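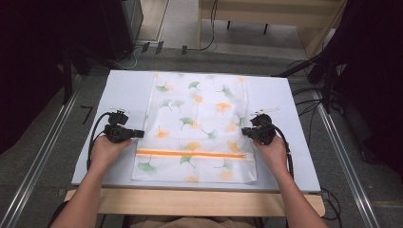

4. The mesh bag as a household object

4.1 Where the bags live

We had expected, when we first sat down with the 19 households in Nadley and Diltden, that the mesh laundry bag would be a small footnote to the larger story of sorting and washing. People own them, after all, without thinking very much about them. But the longer we stayed in those laundry corners and narrow hallway closets, the more often the bags came up, and by the end of the 11 weeks of visits they had earned a section of their own.

Most of the bags we were shown did not have a settled home. A shirt has a hanger and a towel has a shelf, but a mesh bag belongs partly to the washing machine, partly to the drawer where the delicate things are kept, and partly to whatever doorknob was closest when it came out of the wash. One participant in Diltden kept hers inside one another, the smallest at the center, and was rather proud of the arrangement until she needed the smallest one. Another household had a hook for the purpose, put up by a previous tenant, and the bags hung there in a soft heap with a bathrobe on top of them. In several homes the bags traveled, going away in a suitcase full of socks and coming back months later, sometimes still with the socks.

4.2 Size, shape and the trouble with flatness

A mesh bag is a light, agreeable thing to handle, and it would be easy to suppose that it is also easy to put away. Our participants did not find it so. The fabric has very little weight to hold it down, and a fold made at one end tends to relax while the hands are busy at the other. Several people told us they had given up on folding altogether and simply pushed the bags into a corner of the drawer, where they puffed up again and caught on the runners.

Those who did fold nearly always began by laying the bag out on a flat surface – a bed, the top of the dryer, a kitchen table between meals – and smoothing it from the middle toward the sides. We came to think of this as the real first step of the task, even though hardly anyone mentioned it when asked to describe what they did. Figure 4 shows a bag laid out in this way on a white board on a light wooden table. It is roughly rectangular and taller than it is wide, with its zipper running across the lower portion, a short distance from the bottom edge. The fabric still has a light crinkle to it even when flat, and this was true of a good many of the bags we met in people's homes, including some that had been smoothed with great patience.

The placing of the zipper matters more than one might guess. When it sits a little way in from an edge, as it does in the figure, the bag has one narrow strip of fabric on one side of the closure and one large panel on the other. Folders in our study tended to treat that zipper as a kind of baseboard. They brought the large panel down toward it, left the strip alone, and finished with the zipper on the outside, where it gave the bundle something stiff to lean on. People whose bags closed along the very edge had no such guide, and their folds varied a good deal more from one wash to the next.

4.3 Print, color and telling bags apart

Plain white mesh was common in both towns, and so was confusion. In a drawer of plain bags, the only way to find the right one is to pull them out and hold them up, and then of course the folding has to be done again. Households with at least one patterned bag had an easier time of it. They would speak of "the striped one" or "the one with the lemons," and the name usually carried a job along with it, so that the striped one was for tights and the one with the lemons was for baby things. We did not ask about this in our first round of visits and were sorry afterward that we hadn't.

The bag in Figure 4 belongs to this patterned kind. Ginkgo leaves in green and orange-yellow are scattered over the whole of the white mesh, and the zipper is a bright orange. We would draw attention to the zipper in particular, for a colored closure against pale fabric gives the eye a line to follow when the bag is being straightened. In the folding sessions we held at Flilleteo, the shared laundry room in Nadley, we laid out 6 bags of different designs and invited residents to put them away however they liked, allowing 20 minutes for the visit as a whole. Several residents reached first for a bag with a contrasting zipper. One explained that she "could see which way up it wanted to be," and we have not found a better way of putting it.

A scattered print does have its drawbacks. Stripes show at once when an edge has drifted, and leaves in a loose arrangement do not, so the folder has to look to the outline of the bag for help. The mesh is semi-transparent as well, and once it has been doubled over, the motifs on one layer can show faintly through the other. Some participants in the Virág interviews found this pretty. Others said it made the folded bag look untidy however carefully they had done it – and these were, on the whole, the same people who kept their bags in a box with a lid.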